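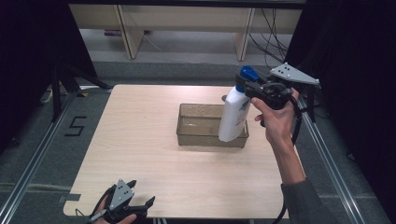 Sprühflasche in der Kunststoffschale auf dem Tisch

Steinbach Studienbibel mit Schreibrand, Ausgabe in zwei Bänden

Seit Oktober arbeite ich mit der Schreibrand-Ausgabe aus dem Verlag Steinbach, zuerst nur zu Hause, inzwischen auch im Bibelkreis am Freitag. Davor hatte ich eine gewöhnliche Studienbibel, in der die Ränder nach kurzer Zeit voll waren und die Notizen auf Klebezetteln weitergingen. Die Zettel fielen irgendwann heraus, und ich wusste nicht mehr, zu welcher Stelle sie gehörten.

Die Ausgabe besteht aus 2 Bänden, Altes Testament und Neues Testament mit Psalmen. Die Psalmen sind also doppelt vorhanden. Das hat mich beim Auspacken gestört, im Gebrauch finde ich es praktisch, denn meistens nehme ich nur den zweiten Band mit. Das Alte Testament hat 1347 Seiten und ist entsprechend schwer. Im Sessel lesen geht, im Bett nicht.

Papier und Druck

Das Papier ist dicker als das übliche Dünndruckpapier, aber immer noch dünn. Ich habe mit vier verschiedenen Stiften probiert. Bleistift ist unproblematisch. Der Pigmentliner von Derkeo scheint leicht durch, drückt aber nicht auf die Rückseite. Ein normaler Kugelschreiber hinterlässt eine fühlbare Rille, und die Tinte aus meinem Füller ist bei Jesaja 40 glatt durchgeschlagen, so dass die Rückseite dort nicht mehr zu gebrauchen ist. Textmarker würde ich ganz lassen. Trockene Buntstifte gehen gut, wenn man nicht zu fest aufdrückt.

Der Rand liegt außen und ist breit genug für zwei bis drei Wörter in normaler Handschrift oder einen ganzen Satz, wenn man klein schreibt. Er ist fein liniert. Die Linien sind hellgrau und stören nicht beim Zeichnen. Innen zum Bund hin ist der Abstand dagegen knapp. In der Mitte des ersten Bandes, ungefähr ab den Chronikbüchern, muss man die Seiten flach drücken, um die Zeilenenden zu lesen.

Der Bibeltext steht einspaltig, die Versziffern sind klein hochgestellt. Wer laut vorliest, kommt damit gut zurecht. Wer im Bibelkreis schnell einen Vers finden soll, sucht etwas länger als in einer zweispaltigen Ausgabe. Die Zwischenüberschriften sind fett gesetzt und für meinen Geschmack zu zahlreich, im Markusevangelium manchmal drei auf einer Seite.

Kommentare und Verweise

Die Einleitungen zu den einzelnen Büchern sind kurz, meist eine Seite. Geschrieben hat sie zum größten Teil Elfriede Meinecke, und man merkt, dass sie aus der Gemeindearbeit kommt. Fragen der Verfasserschaft werden genannt, aber nicht ausgebreitet. Beim Buch Daniel hätte ich mir mehr zur Datierung gewünscht, dazu stehen dort nur wenige Sätze. Die Einleitung zum Hebräerbrief ist die beste, die ich in einer Bibel dieser Größe gelesen habe.

Die Querverweise stehen unten auf der Seite -- und nicht im Rand, was bei einer Notizausgabe die richtige Entscheidung ist. Zwei Verweise liefen ins Leere: einer bei Amos, wo ein Vers angegeben ist, den es in dem Kapitel nicht gibt, und einer im Römerbrief. Ich habe beide an den Verlag geschickt und bisher nur eine Eingangsbestätigung bekommen.

Einband und Zubehör

Der Einband ist aus Leinen, dunkelgrün, mit Fadenheftung. Beide Bände bleiben nach einigen Wochen offen liegen, das Neue Testament schon früher. Es gibt je zwei Lesebändchen. Bei Dörte Kettler aus unserem Kreis hat sich eines nach kurzer Zeit am unteren Ende aufgelöst, meine sind noch in Ordnung. Der Schuber ist aus Pappe und so eng, dass man die Bände kaum wieder hineinbekommt. Ich benutze ihn nicht mehr. Für unterwegs habe ich die Stoffhülle von Wekley genommen, in die der zweite Band gerade so passt.

Im Vergleich zur Bara-Notizbibel, die in unserem Kreis auch jemand hat, ist die Steinbach teurer und sperriger. Die Bara hat dafür leere Blätter zwischen den Büchern, aber keinen Kommentar und einen deutlich kleineren Druck. Wer nur mitschreiben will, ist mit ihr gut bedient. Ich wollte Einleitungen und Verweise dabeihaben und würde wieder die Steinbach kaufen, den Füller aber gleich in der Schublade lassen.

Bewertung: 4 von 5 Sternen. Einen Stern Abzug gibt es für den engen Bund im ersten Band und die fehlerhaften Verweise.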